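About Vamby

Hello, I'm Joyce Magesa and I run Vamby, a small evening school for grown-ups who want to learn to sew. I started it in my front room with two borrowed machines and a very patient sister-in-law, and I still teach most of the beginners' classes myself (I can't keep away, I love that first wonky cushion cover!).

We're over the baker's in Brarnum these days, up 20 rather steep stairs, so do ring if you need a hand with your bags. Classes run in the evenings and you get a machine to yourself for the whole term. 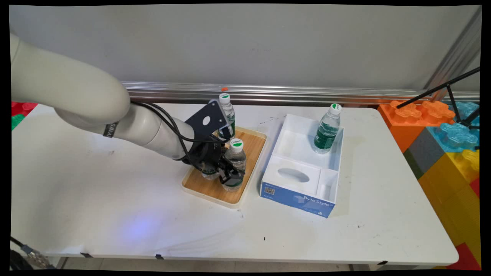

Akinyi Were joined me the April after we moved in. She does the dressmaking course and knows more about sleeves than anyone I've ever met – bring her your disasters, she loves them. Selorm Dankwa looks after curtains and anything heavy, and he also mends the machines when I've jammed one again.

The first course is eight evenings and costs 70 pounds, with thread and pattern paper thrown in. You bring your own fabric. I always tell people to buy something cheap and plain to begin with, and half of them turn up with slippery satin all the same, and we manage!

Nearly 1,000 people have been through the beginners' course now and plenty come back for the Nistimby weekend, our summer sewing camp out in the country. Places for that go quickly, so tell me early if you fancy it. You can sign up at the desk or just pop in before a class and have a look round.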